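Divcombe Street Library Users Group
Minutes, Tuesday meeting, back room, 6.30pm

Present: Oksana Bilyk (chair), Kayode Ogbonna (minutes), J. Drandach, P. Lysenko, M. Brakik. Apologies from the school.

1. Last minutes
Accepted. One fix, the leaking gutter is on the laneway side, not the street side.

2. Opening hours
Council reply finally in. No to Sunday. Will look at one late night if door numbers hold up over winter. Oksana read the letter out. General grumbling. Lysenko wants it in writing what "hold up" means. Kayode to write back and ask for the figure they're using, ours was 146 on the last late night and that was in the rain.

3. Book sale
September, same weekend as the fete if the hall is free. Tables from the footy club again. Last year's pricing too fiddly, so everything 3 dollars, kids books a gold coin. Cookbooks got picked over before the doors opened, so no early entry this time, helpers included. Brakik has boxes in her garage and would like her garage back.
Leftovers: op shop won't take encyclopedias any more. Drandach to ring the tip shop.

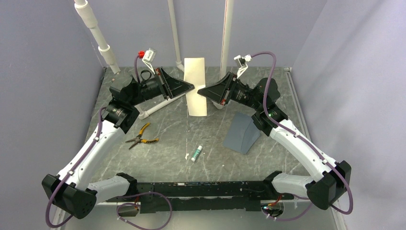 Flyers, 2000 was far too many, half of them are still under the stairs. Print 100 for shop windows and put the rest of the money into the sign out the front. Oksana has the old artwork, date needs changing and the phone number is wrong.

4. Heating
Still crook in the kids corner. Bloke came, looked, left. Council says part is on order. Story time moved to the front by the windows untill it's sorted. Lysenko to chase.

5. Large print
Requests keep coming for more crime and fewer sagas. Branch librarian happy to swap stock with the other branches if we give her a list of authors. Leave the list at the desk, add to it, please write legibly. Audiobooks on disc to stay for now, several regulars have no other way to play them.

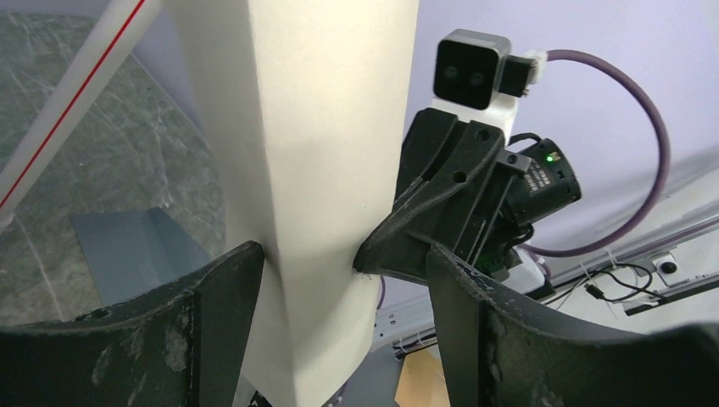 6. Other business
Parking out the front, two hour signs faded, cars there all day. Kayode to report it thru the council website.
Key to the urn cupboard missing again. Whoever has it, hand it in at the desk.
Drandach asked about a seat for the bus stop. Not ours, but will go in the letter with item 2.

Closed 7.50pm. Next one same room, same time, Brakik on supper.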